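Home | Current Issue | Features | People | Archive | Subscribe

Print this article | E-mail this article

Lessons by Hand

At the Oren Institute, robots are taught by the people who will one day work beside them

The teaching laboratory at the Oren Institute opens at eight in the morning, and by a quarter past the first instructor is usually seated at the controls. The work requires patience and a steady wrist. An instructor moves a pair of hand-held controls, an arm on the far side of the table follows, and every motion is recorded. When the task is complete, the blocks are put back in a new arrangement and the instructor begins again.

The program, known within the Institute as Gamero, was established to study how well a robot can learn ordinary handling tasks from human demonstration. It is directed by Svitlana Maksymiv, who came to Oren from industrial automation and who spent 9 years writing motion programs line by line.

"A written program is very good at doing the same thing in the same place," Maksymiv said. "Our partners do not have the same thing in the same place. They have a bin of parts, and the bin is different every time."

Demonstrations are gathered in two ways. In the first, an instructor takes hold of the arm and guides it through the motion directly. In the second, the arm is driven by remote control from a seat beside the table. The Institute began with the first method and now relies mainly on the second, which keeps the instructor's hands out of the camera's view and allows longer sessions with less fatigue.

The current course of study concerns sorting. Instructors bring together blocks of the same color, beginning from a different layout in each session, and the recordings are reviewed before they are admitted to the training set. 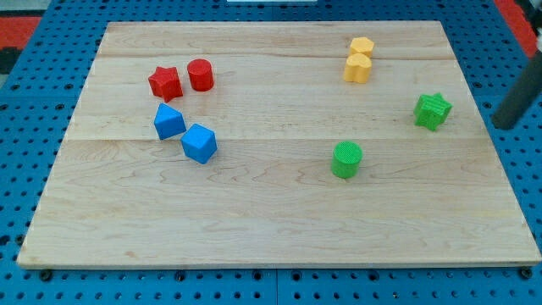

Colored blocks on the sorting board at the Oren Institute, with part of the robot arm at right.

Koen Willems, who supervises the review, holds his instructors to a written standard. A demonstration is set aside if the arm pauses without purpose, if a block is pushed when it should have been lifted, or if the instructor corrects an error in haste. Slow corrections are kept. According to Willems, a robot that has never been shown a recovery will have no means of making one.

The library now holds over 2000 accepted demonstrations, the work of 6 instructors. Their styles differ more than the staff had expected. Juniper Gallagher, a former dental technician, approaches each block from directly overhead and closes the gripper late. Hemi Grimshaw prefers a low, slanting approach and is the faster of the two by a good margin. For a time the staff considered requiring a single method. They decided instead to label each recording by instructor and to compare the results of training on one style, on several, and on all of them together.

That comparison is still under way. Early trials suggest that mixed recordings help when the blocks stand close to one another, and that they offer little advantage when the blocks are spread apart. Maksymiv has declined to publish until the trials have been repeated on the Institute's second arm.

Outside interest has been steady. De Haan, a supplier of kitchen fittings, has placed 2 of its employees with the program – the first arrangement of its kind at Oren – so that they may learn to give demonstrations and carry the practice back to the company's packing floor. Luuk Koster, who manages that floor, visited in October and took a turn at the controls.

"I dropped the first one," Koster said. "After that I understood why they ask for so much practice before they keep anything."

New instructors train for several weeks before their recordings are considered for the library. Group reviews are held each Wednesday afternoon, when the staff watch selected demonstrations at half speed and discuss them. The next course, on placing parts into fitted trays, will use a controller being developed with the engineering firm Burik, and instructor training for it will begin once the sorting trials have closed.

Print this article | E-mail this article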